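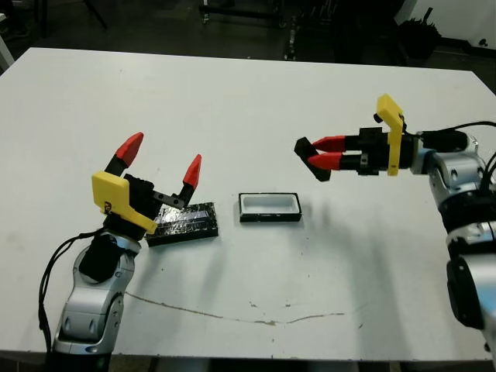

Flandau FG-57 replacement fingertips and gripper bracket set

Product code: 3333-R
Colour: red tips, yellow bracket
Fits: Brarton parallel grippers, left and right hand
Sold as: set for two arms

Safety notice for existing owners

Please read this before ordering spares. Tips from batch 979 can work loose on the finger shaft during long runs of opening and closing. A loose tip turns slightly under load, and the part being held can slip out or jam between the fingers. We have had reports of dropped parts and one of a tip coming off over a person's hand while the arm was live. The hand was bruised.

The batch number is moulded on the inside of the tip, below the screw. If yours reads 979, stop using the gripper and ask us for a free set. Batch 627 and later have a longer screw and a locking washer and are not affected.

Do not glue a loose tip back on. Glue hides the movement and the screw underneath carries on backing out. 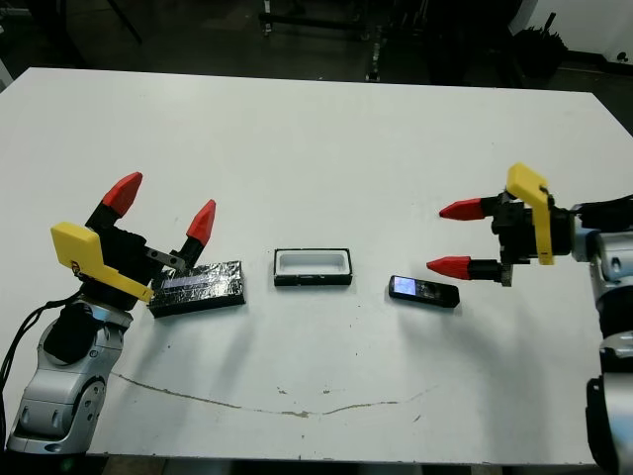 Words: Dulce Hinojosa, Flandau product support
Updated January 28, 2020

The fault shows up most with small hard items on a bare table, where the tips touch the surface at each pick. A black phone lying flat is a typical case. The gripper has to come in low, and if the table height is set slightly wrong the tip takes the knock. Foil-wrapped parts are easier to grip but they shift when one tip is turned, so a bad tip is often noticed there first.

Checking your tips

Stop both arms and switch off at the main isolator. The pause button is not enough, as the fingers can still close. Hold the shaft and try to turn each tip by hand. Any movement at all means the tip must be changed. Look at the bracket bolts while you are there and follow the cable along to the wrist for rubbing.

Fitting

Use the hex key supplied. Tighten until the washer is flat, then run the gripper open and shut with nothing in it and check again. Reset the table height before going back to work.

In the box

Red fingertips, four
Yellow brackets, two
Screws and locking washers
Hex key

Returns go to our Doltura workshop. Customers who bought through Kyriakidis should send their order number to them and the set will be posted direct.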